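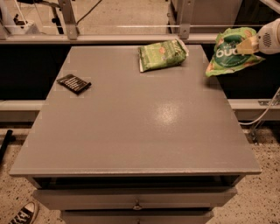 Huỳnh

# Budgeting for a tabletop handling station: FAQ

Updated April 2, 2025

These are the questions we get most from departments planning to add a station at Ganden. Prices are in US dollars, before tax.

### What does the base price cover?

The arm, one gripper, the controller, and the mounting hardware. It does not cover the table, the rail frame, the backdrop, or any test items. Put those on a separate line of your request so they don't get bundled with the capital purchase.

### How much is the rail frame?

Nuteck quoted $1065 for the last one, cut to length, with brackets. Ordering uncut bar brings it down to $740, but then you need shop time, and the shop at Ganden charges by the half day. For a single station, buy it cut.

### Do we need a special table?

No. Any piece of furniture with a flat top will do if it doesn't rock. A used nightstand or small cabinet is fine. Measure the height before you order the frame. Matte paint is easier to work with than gloss, and even matte will show some glare under ceiling lights.

### How many finger pads should we order?

Order 4 sets for the first year. Pads are a consumable and should be charged to supplies, not equipment. Multska sells them in pairs, so check whether the quantity box on the order form means pads or pairs.

### Which items should we buy for grasp testing?

Start with what you plan to handle. For soft packaging, snack bags work well: they're cheap, easy to replace, and they crumple differently each time. Plan on roughly $70 a month. Buy at least two sizes. Bags get replaced when a seal opens or the film tears.
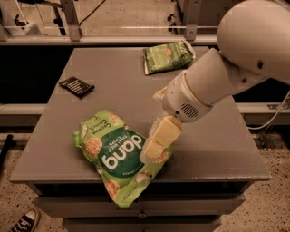 *Gripper on a bag of Dang rice chips, with a second bag farther back on the table.*

### Can we share a gripper between two stations?

You can, but we don't recommend budgeting for it. Swapping means recalibrating, and the station without a gripper sits idle.

### What gets left out of most requests?

Cable, cable ties, spare brackets, and delivery. Staff time is the other one. Someone has to reset the items between runs, and that needs hours in the plan.

### When do orders have to be in?

For installation in July, send the signed request and both quotes by the end of this month. Later requests go into the next budget cycle.

### Is leasing an option?

For the arm only. The frame and pads have to be purchased.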